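Phone case take-back opens at four Odlow counters

Residents of Odlow can now hand in phone cases they no longer want at four counters in town, under a scheme run by the local reuse shop Kinura. Cases that are still sound will be cleaned and sold for a small price. Silicone ones that are split or badly stained will go to a firm that grinds them down.

The scheme opened on 14th February after a trial that began in November. During the trial, which used only the counter at Kinura's own shop, people brought in 2,650 cases. The shop had planned for 400.

Most of the cases handed in were made for phones that are a few years old. Many came in bundles, from families clearing out a drawer after several upgrades. A good number had hardly been used – bought in the wrong size, or given as a present for a phone that was replaced soon after.

Kinura already takes chargers, cables and headphones. Phone cases had been turned away until last year because there was no one to pass the broken ones on to. An agreement with Issahaku, which recycles silicone and soft plastics, changed that. Issahaku collects the rejects once there is a full sack of one material, and it will not accept mixed sacks, so each case has to be checked by hand before it goes anywhere.

How cases are checked

Checking is done in a workroom on Wodine Street. Each case is looked at from both sides and along all of its edges. Staff look first at the corners and at the openings at the bottom, where soft cases tend to tear. Next come the molded covers over the side buttons, which should press in and spring back.

Cases with a ring on the back for magnetic chargers take longer. The ring has to sit flat, and if there is a fold-out stand it has to open and close without wobbling. A stand that has come loose means the case is not sold, even if everything else about it is fine.

Pale colors are the hardest to grade. White and cream silicone picks up dye from jeans and bags, and some of those marks do not wash out. Dust is no reason to reject a case. It comes off with warm water and a little dish soap, and the case is left on a rack overnight.

The last step is matching the case to a phone. Very few cases have the model printed on them, so the checker goes by the length, the position of the buttons and the shape of the camera cutouts. Two models from the same year can differ by the width of a fingernail. Kinura keeps a binder of outlines for this, and cases that match nothing in it are set aside until the next update.

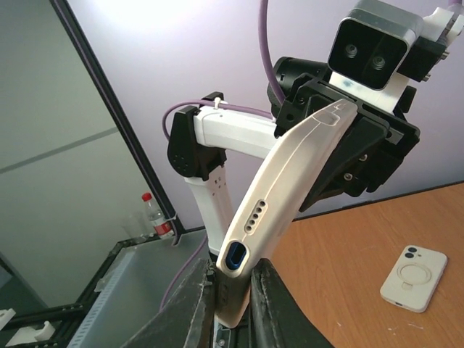
A cream-white phone case, with a row of speaker holes in its lower half.
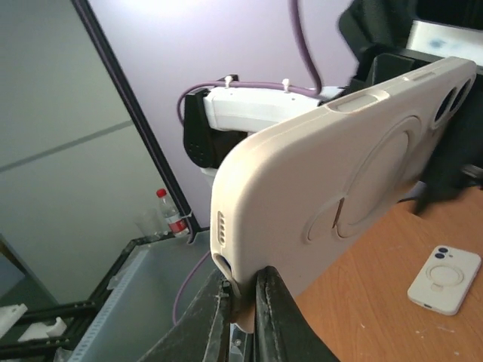
The back of a cream silicone case, with its raised ring and ring stand. 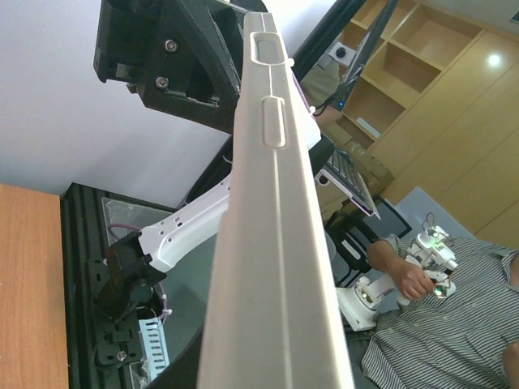 Wooden shelving and cabinets in the workroom.

Where to take them

The four counters are at the Kinura shop, the public library, the sports center and the Wodine Street pharmacy. Each has a gray bin with a lid and a slot wide enough for a large phone case. Cases can be dropped in during normal opening hours, and there is no form to fill out.

People are asked to do the following before they hand anything in:

Take the phone out, along with any cards, cash or photos tucked behind it.
Peel off stickers if they come away easily. Leave them if they don't.
Keep pairs together if the case comes in a front and a back piece.
Put leather and wallet cases in a separate bag, tied at the top.

Screen protectors are not accepted, whether glass or film. Neither are cases with a built-in battery, which should go to the hazardous waste desk at the town depot. Several of these turned up during the trial and had to be driven over separately.

What they cost

Reused cases are sold at the Kinura shop only. They hang on hooks by phone model, with older models on the lower rows. Plain cases are the cheapest, and those with a ring or a stand cost a little more. Prices are on the hook and there is no haggling.

A case can be returned within a week if it does not fit. Shoppers are welcome to try one on their phone before they pay – there is a small table by the window for that, and the mirror that used to stand there has been moved to the clothing section.

Money from the sales pays for the bins and for transport between the counters. The shop says it does not expect the scheme to make a profit this year. Issahaku makes no charge for collecting full sacks, and pays nothing for them either.

Two more counters have been discussed, one at the train station and one at the high school. Neither has been agreed. The school has asked for its bin to be in place before the summer break, and the shop is waiting to see how quickly the first bins fill up.

Questions about the scheme can be asked at the Kinura counter. The list of phone models in stock is pinned up next to the door and is changed each time new cases are put out.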